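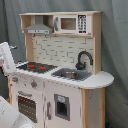

My brother-in-law reckons a ground move is always about money and the rest is dressing up, and he said so again when I told him I'd be writing this one. He might be right. I still went to the open evening to hear it from the club, and I came home crosser than I'd gone in.

So, for those of you who only drop in here for the match reports: Pelham will be playing their home games at Orlandini Park this season. That's 21 miles up the road, in a town with a team we've spent most of my life trying to beat. Our own place, Hevis Lane, has failed its ground grading. The floodlights are too dim, the away end has no proper toilets, and the covered stand is 60 seats short of what the league wants at this level. We got promoted in March with games to spare, we all went a bit daft in the car park, and I don't think a single person in that car park was thinking about toilets.

The bit that gets me is the timing. Everyone knew the rules at this level, they're on the league website for anyone to read! Work could have started the week we went up. Instead the plans went in late, came back with questions, went in again, and now we're told the stand might be ready by Christmas if the winter is kind. I've lived here long enough to have views on the winter.

I will say the club were decent about the questions. They stayed until the end, they didn't fob anyone off, and they've put on a coach for every home game (home! I can't get used to typing that) at £6 return, with under-12s free. It leaves from outside the Sellura at one o'clock sharp. The Sellura is doing early lunches for anyone who wants one, and I'd recommend the pie over the lasagne, having had both. 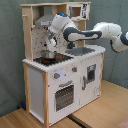
What it means if you've got a season ticket

You keep it, it works at Orlandini Park, and you can sit where you like because the seats there aren't being numbered for us. If you can't get to the away ground you can ask for half your money back, but you have to do it in writing to the club office before the first league game. I'm keeping mine. I moaned about it all the way home and then put it back in the kitchen drawer where it lives.

Getting there without the coach is a pain. The train goes the long way round and the last one back is too early for an evening kick-off, so for midweek games it's coach or car. I've got room for three in mine if you don't mind the radio, drop me a line.

As for the football, I'm more cheerful than I expected to be. We looked sharp in the second half of the last friendly, the new left back can cross a ball, and the pitch at Orlandini is flatter than ours by a mile. We may well pass our way up the table while complaining about the parking. The first one there is a week on Saturday and I'll be behind the goal with a flask.
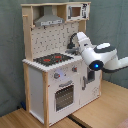 Posted Aug 9, 2018. Filed under: Pelham, home games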